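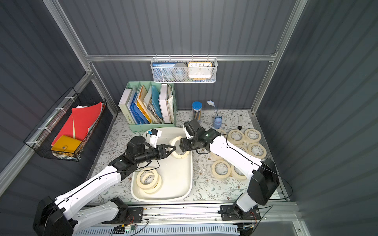 Product Bulletin – Issue 4

Flulteck two-arm bench cell for light packing

The Flulteck cell puts two arms with two-finger grippers inside an aluminium frame, with a camera at each wrist. It is meant for small, dull sorting jobs: tape rolls into trays, refills into tubs, returns back to stock. Rindach supplies and services it across the region from the Maramstead depot.

At the Maramstead packing room the cell took over tray filling in November. The three packers who used to share that job now check labels, deal with odd orders and restock the bench. One of them is trained to clear a stopped arm and restart the cell. Staff asked for the stop button to be moved to the aisle side – that position is now standard.
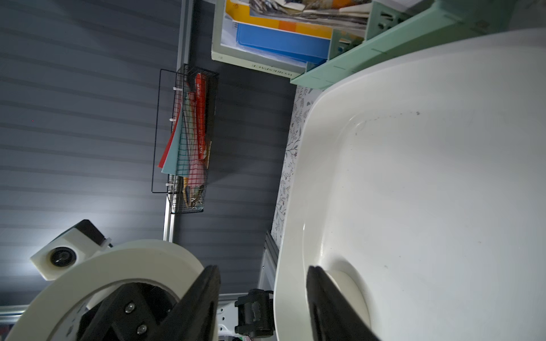 Wrist camera view: gripper at the white tub.

Trays and tubs can be swapped without tools. Allow some 300 mm of clear aisle at the front. Spare gripper fingers are made by Väisänen and sold in packs of 4. Operator training takes 3 hours, on site, and is included in the price.

Related items
Väisänen gripper fingers, pack of 4
Flulteck bench rail kit
Shallow trays, carton of 100

2 shares | 0 comments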